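Ticket 108: Dishwasher at Plormont hall leaves white film, then stops mid-cycle
Status: open, waiting on part
Site: Plormont, ground floor kitchen
Machine: Barua undercounter, hood seal replaced last year

Reported fault
Plates come out with a chalky film that wipes off with a dry cloth. Glasses are worse. Since the weekend booking the machine has also been stopping partway through the long wash with the salt light on. Salt was topped up twice and the light stayed on.

Checked so far
Filter basket cleaned. Spray arms off, jets cleared with a cocktail stick, arms spin freely. Rinse aid set to 3, no change. Tried a different detergent, no change.

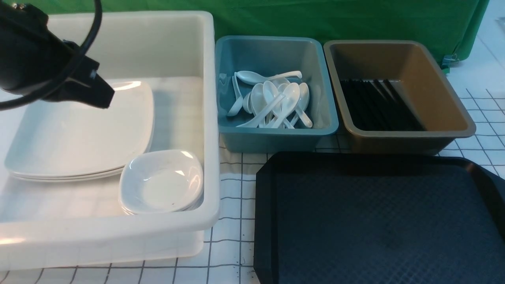 Povham, September

Log entry, first visit. Arrived 10.15. Ran the short wash empty and it finished normally. Ran the long wash and it stopped 800 seconds in, at the point where it should refill for the second rinse. Drain pump fine. Inlet valve opens when powered directly.

Hardness strip on the kitchen cold tap shows very hard water. The strip from inside the machine reads the same, so the softener is doing nothing. Opened the salt compartment. The salt had set into a solid lump under the cap with clear water below it. Table salt had been used at some point, and there was a part bag of it in the cupboard under the sink.

Broke up the lump, scooped out what would come and flushed with warm water. Refilled with granular dishwasher salt. Salt light went out after one cycle. Long wash still stopped at the same point.

Second visit, 14.00. Took the side panel off. The regeneration valve sticks half open and the control board gives up waiting for the fill level. Freed it by hand and the machine completed a full long wash. Stuck again on the next one. Valve needs replacing. Ordered from Trundbridge, their stock list shows it as available but the order page says to allow extra time.

Until the part is fitted, use the short wash only. Large plates go in the back row of the lower rack, facing the middle. Keep small dishes off the cutlery basket.
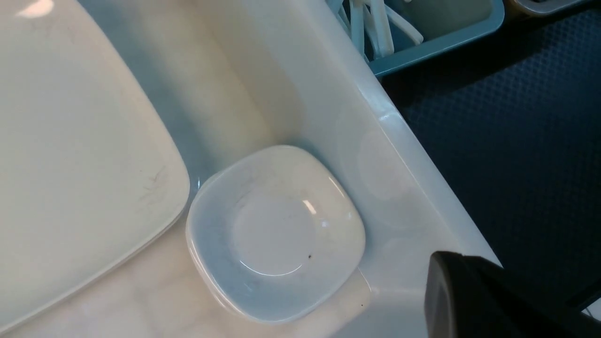

Can we run the machine without salt until the valve comes?
For a few days, on the short wash, with rinse aid at the top setting. The film will still form and will need wiping off.

Follow-up
Descale once the new valve is in, 100 g of citric acid, empty machine, hottest wash. Repeat the hardness strip afterwards. Table salt to be taken out of the cupboard. Leave ticket open until three long washes have finished in a row.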